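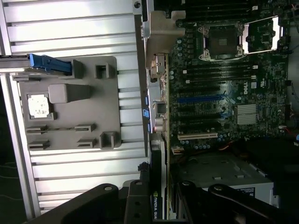
A number can be correct and still tell you very little. The Praneck paper reports 2,308 trials of a robot arm seating a processor in a desktop motherboard, and I have no reason to doubt the count. What I doubt is the word "general" in the title.

Look at how the work is laid out. The chip starts in a square recess in a gray plastic tray. The socket is empty and its load plate already stands open. Those are choices a person made, and each one removes a problem a repair bench would hand you every day. Halvard Tveit, the lead author, calls this "controlled variation." By my reading of the appendix, the variation was 2 starting poses.

I'll give the team credit for using a real Dell case, with cables and a graphics card in the way. Plenty of groups would have bolted a bare board to a table. But 800 of the training runs came from the same machine used for testing, and the paper gets to this on its last page.

Bernadette Whitfield at Barnden has asked for a repeat on 140 mixed used desktops — dust, bent brackets, a chip lying wherever it was dropped. I would read that paper twice. Until it exists, I'd like the title changed.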